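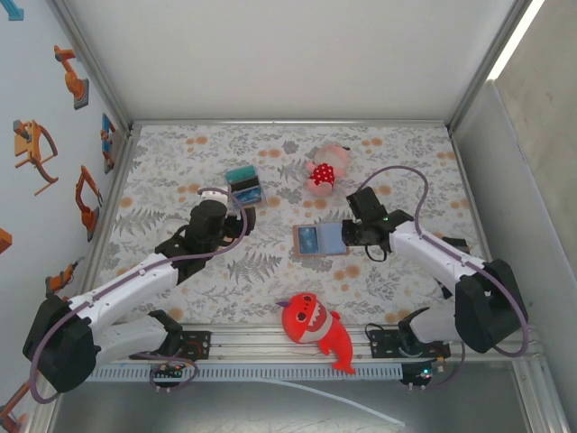 I've been putting off writing about table coverings for months, mostly because I was afraid I'd never stop once I got going. Well, the spring rearranging is done, the last box is off the floor, and three of you wrote in after the March issue asking what I put on my worktable, so you only have yourselves to blame.

Let's start with pattern, because that's where I've changed my mind completely. I was a plain-white person for years. Plain white table, plain white walls, everything very serious and clean. And it did look wonderful for one afternoon! Then came the first coffee ring, and after that the pencil smudges, and then the mysterious blue streak that I still can't explain. A plain white surface shows you every single thing you've ever done to it. I spent more time wiping than working.

So now I'm a convert to the busy-but-quiet print. My favorite kind is a pale gray-white background with gray ferns all over it, some little leaf sprigs, and then round orange flowers dotted here and there. The gray does the hiding and the orange keeps you cheerful. I really think the proportion matters. If the whole thing is orange you can't find your scissors (mine have orange handles, I learned this the hard way), and if the whole thing is gray you feel like you're working on top of a rain cloud. Mostly gray with a scattering of color is the sweet spot, for me anyway.

The walls can stay white with a print like that. I know some people like to match everything, and I've seen a craft corner where the curtains, the table and the chair cushions were all the same fern, and I had to go sit in the hall for a minute. White around a pattern gives your eyes somewhere to rest. If you want something fun, pick one wall and go to town on it with pictures. Just the one. Drawings in a warm orange will pick up the flowers on the table without anybody having to plan very hard, and it's a nice excuse to put up something a bit silly that you'd never hang over the sofa.

Now, buying the stuff. I got my last roll at Namard, on the remnant shelf way at the back, and I paid a good bit less than I would have for a piece cut to order. Go in the morning. Take your measurements with you, written down, and add a few inches on every side, even if you think you measured perfectly. I did not add a few inches. I have a strip of bare table along the back edge that I look at every day and have decided to call a design feature.

If you can't get to Namard, the Grono catalog has a decent run of botanical prints, though the colors come out cooler in person than they do on the page. Ask for a sample first and leave it on the table for a few days. Look at it at breakfast and look at it again at night, under whatever lamp you use. Strong white light is hard on pale prints. Under my old yellow bulb I had a lovely soft cream, and when I switched to a bright white strip over the table that same covering turned a sort of dishwater color overnight. Out it went, and I was sorry, too, I'd liked it.

Getting it flat is the part everybody complains about, so a few words on that. Unroll it the day before and let it lie face down with some heavy books on the ends. When you put it on, start in the middle and smooth outward with a dry towel, and please don't use your hands the way I did, you'll get a ripple that follows you around the table for an hour. Trim with a fresh blade. If your table sits up against a wall, a slim metal edging strip where the two meet makes it look finished and stops crumbs and beads from disappearing down the crack. I lost a very good needle that way and I think of it often.

As for what goes on top once it's all down, I have a rule now, and the rule is a handful of things and no more. Whatever I'm working on, whatever I need to work on it, and everything else goes in the drawer. I break this rule constantly. But when I do keep to it I get so much more done, and I can see my pretty flowers besides! A patterned table gets muddled fast if you pile it up, much faster than a plain one, so that's the one thing I'd say against it.

For cleaning, warm water and a drop of dish soap. I tried the Eltunia spray that a reader recommended and it was fine, it smelled nice, but I couldn't see that it did anything the dish soap didn't. Skip the scrubby side of the sponge. It'll take the shine off in patches and then you'll have to move a plant over the spot, and then you'll have to remember to water the plant.

Next time I want to get into drawer liners, and I've got strong feelings about those, so fair warning. If you've got a print you love or a covering disaster you're willing to share, drop me a note at the usual address before the next issue goes out. I'm especially curious about anyone who's gone dark on a worktable, navy or forest green, and how you're getting along with the lint.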